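Wood care and surfaces > Tables and desks
Topic: Light veneer table, do I oil it or leave it alone?
21 replies, 3702 views

zamfira_v
I have a table from Stonska, light wood veneer, bought second hand in January. My nephew builds with toy blocks on it almost every day, and I like to keep the top nice. The seller told me to put oil two times in the year. My neighbor says never oil on veneer. Who is right? I do not know what finish is on it, there was no paper with the table.

D. Orlandini
Your neighbor. Veneer is very thin and usually it has lacquer on top, so the oil can not go in. It stays on the surface and becomes sticky. Wipe with a damp cloth, then a dry one. Finished.

bogdan_n
I do not agree with "never". I have a veneer desk which came with oil finish from the factory, and I oil it every January. Six years and it is still good. First you must find out the finish. Put one drop of water in a corner where it is not seen. If the drop stays round after ten minutes, there is lacquer. If the wood becomes dark, it is oiled or bare.

D. Orlandini
Okay, for oiled veneer yes. But most tables sold in shops are lacquered, and a beginner will oil the wrong one. I have repaired such tables.

zamfira_v
Thank you both. I did the drop test and it stayed round. I add a picture of the top, with two of the blocks left stacked on it. Please look at the lower part, where there are some darker streaks and a faint wavy pattern. Is this damage or is it the wood?
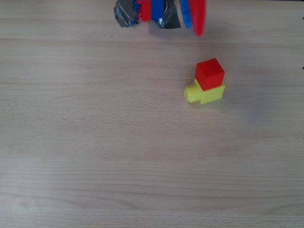 Re: Is this damage or is it the wood?
bogdan_n
For me it is only the wood. The streaks go together with the grain, and the wavy figure is normal in veneer. A stain from a cup or from cleaning would not care about the direction of the grain. So I would leave it.

vandana.l
Agree with Bogdan about the streaks. One question, is the right side really a little more gray, or is it the light in your room? Mine became different in color because the sun was coming from one side only. I turned the table every few months and after one year it was much better.

zamfira_v
I think it is the light, but I will look again in the morning. The window is on the left.

D. Orlandini
Turning the table does not bring back color. It only makes the other side change also.

vandana.l
Well, this is what I wanted, the same color on both sides :)

glebrun
Small advice from a father. Put a piece of felt or a thin play mat under the blocks. Hard corners make small dents, and from a veneer you can not sand them out. I paid up to 21 euros for a Fellico mat and it is washable.

zamfira_v
I will buy a mat and forget the oil. For the moment only damp cloth and dry cloth, always along the grain.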